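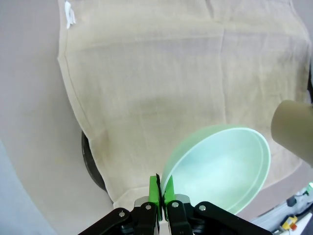
Who Signs Off on the Soft Stuff?

The rule at Odero takes up one line: grip the bowl by the rim, never by the wall, and log any slip. Kirsten Hviid wrote it, and she doesn't trust it much.

"It reads well in an audit," she says. "Then you put a creased linen cloth under the bowl and the rim sits at a new angle."

Her handbook has 176 rules for household handling. Only three mention fabric. Moltitz, which sells a rival checklist, asks for 50 clean grips on a flat surface before a task is passed. I have never eaten at a table that flat, and I doubt the checklist's authors have either.

Hviid wants tilted starts and wrinkled cloth in every test, with failures published. Nava has agreed to try it in January. Flelia says it is still reading the draft, all 12 pages of it.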